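Jatness two-arm folding station, reviewed after 35 days

We rent the Jatness at our laundry shop to fold T-shirts and other small pieces. It came on a Friday, and Amanuel Lencho from Prurnard, the dealer, had it bolted down and running before lunch. The rental covers setup, one service visit and phone help.

Setup and controls

The menus are simple. You pick a garment type, set the fold size and press start. Adding a new type means guiding the arms through the fold by hand, and that took me 22 minutes the first time. The printed manual skips this part, so call the help line.

Speed

A plain cotton shirt takes 17 seconds once both corners are held. Finding the corners is the slow part. On a badly twisted shirt the arms may try three or four times before they get a grip they can use. My coworker Aqeel Bhutto is faster by hand and says so often. He also likes having his afternoons free for ironing.

Grip and lift

Each gripper pinches one upper corner and the two arms stretch the cloth between them over the table. Thin knits sag in the middle and one side can stay bunched — a second pull usually fixes it. Printed shirts go through the same way as plain ones. Thick hoodies were a waste of time and we took them off the list.
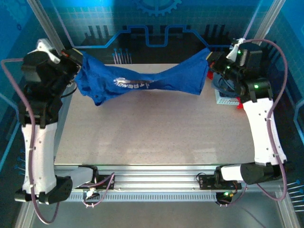 Noise and upkeep

It hums. You can talk over it. We wipe the table daily and brush lint off the rail on Mondays. The finger pads needed replacing after 16 days, and Prurnard sent a new set free of charge. We are keeping the rental through July.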